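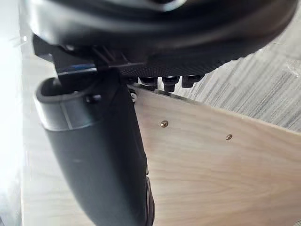 Grimov started as a furniture repair bench and is now, well, mostly still a furniture repair bench, just with more people and a better sink. We fix tables. Desks too, shelves, the odd piano stool, but if you ask anyone here what we do they say tables. Every job begins and ends on a plain wooden surface, and most of what we know comes from years of looking at tops up close. Rings from mugs. Ink. Bad varnish put on over worse varnish. We don't do plastic and we don't do glass, please stop asking about the glass.

About us > Who we are
4 min read

Driss El Fassi opened the shop with 2 sawhorses and a borrowed sander. Radwa Erraji joined that May to do the books and was stripping chairs by the end of the month. She still does the books. Driss does estimates, pickups and anything with a drawer that sticks.

The rest of us:

Zulkifli Hutapea – finishes. Oil, wax, shellac, color matching. Send him a photo in daylight, not under a kitchen bulb, the color comes out wrong every time.

Edeltraud Thaler – joints and legs. Wobbly table, it goes to her. Teaches the evening class as well.

Edmund Zalewska – front desk, phones, deliveries. Knows where your table is.

How it works. You call or stop by. We look at the piece, you get a price on paper, you decide. No charge for looking. Small jobs (a scratch, one loose leg) usually take a week. A full strip and refinish is more like 6 weeks, longer before the holidays when everybody suddenly needs the dining table back. We'll tell you straight if it isn't worth doing. Some pieces aren't, some only need soap and a soft cloth and then we send you home with instructions.

We work for homes mostly, but also schools and a few offices. Last year we redid 46 desks for the Ogunleye reading rooms, all old tops with names carved in them. They asked us to leave the names. We left the names, sanded lightly around them, two coats of hard oil. Came out nice.

The Fleltow workshop, our second room, is where classes happen. Saturday-type crowd but we run them evenings. Six weeks, bring your own small table, take it home finished. Tools are here, aprons are here, wear shoes you don't like. Cost is $35 a session, wax and sandpaper included. Edeltraud keeps a waiting list so do ask even if it says full.

Stuff we sell: Ivico table wax, our own mix, clear or brown. Zulkifli makes it in the back in small batches and it runs out. Rub on thin, wait, buff. Thin! Most people use to much and then call us about the sticky patch.

Parking is behind the building, ring the side bell if you're carrying something heavy and one of us will come take the other end. Questions go to Edmund at the desk, he picks up faster than he answers emial.

Page updated February 2021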